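Progress report to the Brumthorpe Community Fund
Shared Lunch Program, Trindudgate Neighbourhood House
September 20, 2021

Dear Kaja,

Thank you for your patience while we pulled this together. I know the report was meant to reach you a little earlier, but we wanted the last lunch of the winter program in the tally before we wrote to you, and I'm glad we waited, as it was a lovely one.

When you first came to see us in February we had a hall, a stove with one reliable burner and a great deal of goodwill. Since then we have served 432 meals, all of them cooked on the premises and all of them eaten sitting down, which was the part of the application we cared about most. A good many of our neighbours told us at the start that they could manage a meal at home well enough, thank you very much, and that it was the company they were missing. We have tried to keep that in mind whenever the talk turns to menus (and it does turn to menus, often and with some heat).

The new stove went in without much fuss. Bence Szilágyi organised the gas fitter and then stayed on to clean behind the old one, for which he deserves some sort of honour. We also replaced the urn and bought a second trolley, so that soup can go down both sides of the hall at once and the far tables no longer get theirs lukewarm.

Part of the equipment money went on tableware. Dace Liepiņa asked our regulars what they found hard to use, and the answer that came back again and again was thin cutlery. Several people have arthritis in their hands and had quietly been skipping anything that needed a firm grip. We have moved to forks and spoons with thicker handles, in cheerful colours, and they have been so well liked that we now put them out for everybody. Plates are still a mix of what we bought and what was given to us.
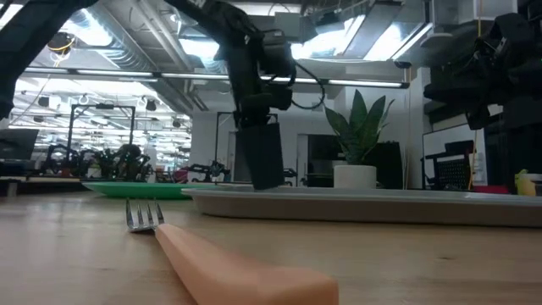
Orange-handled fork with a green plate and grey tray.

Attendance has been steady, apart from two weeks when the hall was closed and we packed meals for delivery instead. Aigars Luik did the run out to Putov in his own car and would not hear of claiming the petrol. It was not the same as having people around the table -- we all felt that -- but it did put us in touch with 4 households who had never been to the hall, and they have all come along since we reopened.

I should be plain about what has not gone to plan. The cooking afternoons for younger families have not started. We had hoped to share them with the playgroup at Ots, but their timetable changed and ours could not follow it. The $50 a session set aside for ingredients is unspent, and we would like your permission to carry it over into the summer program. Kristaps Mets has offered to lead the first 2 afternoons, beginning with dumplings, if we can settle on a day.

The full accounts are attached, with receipts for the stove, urn and trolley. Please come and have lunch with us again before the year is out. There is always a chair, and the pea soup has improved a good deal since your last visit.

With warm thanks from all of us at the House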